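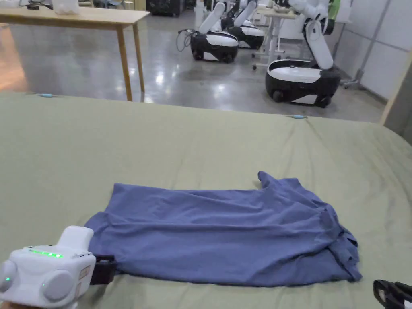
Folding T-shirts on a padded surface, a thread. Most instructions assume a hard table. I have been using a soft one for a while and the method needs adjusting.

Padding first. A fabric-covered top grips cotton jersey, so the shirt stays where you put it. The cost is that any wrinkle in the cover prints through to the bottom layer. Smooth the cover before the shirt goes down, working from the middle towards the edges.

Lay the shirt face down, hem to one side, collar to the other. Sideways on is easier than collar-away if you are standing, as both ends are within the same reach.

Flatten with the side of the hand. Pressing with fingertips on padding just makes dents. Two passes will do for a medium-weight shirt.

Sleeves are where it goes wrong. A short sleeve folded straight across the back leaves a lump at the shoulder seam, and the lump travels through every later fold. Turn the sleeve in along the seam line, then flatten it before touching the body.

Collar next. The ribbing is thicker than the jersey and wants to stand up. Leave it on the outside of the final fold.

Sides to the middle, then hem towards collar in thirds. Halves are quicker but the block is too tall for my drawer, a Garkeck unit with shallow runners.

Pinch the edge at the seam or the hem, where the cloth is doubled. Pull from a single layer and the whole panel skews – you then spend longer squaring it up than you did folding.

Heathered fabric hides creases quite well. Plain dark cotton does not. If a pile is mixed, do the plain ones first while the cover is still smooth.

Somebody asked about folding boards. I tried the Galden one. Fine on a hard table, but on padding it rocks when the side flap comes over. It has gone back in the cupboard.

Someone else asked about timing. Up to 59 seconds for a badly crumpled shirt, much less for one taken straight off the airer.

Long sleeves behave differently and need a second fold at the elbow. I will do those on Sunday, along with polo shirts if the collars cooperate.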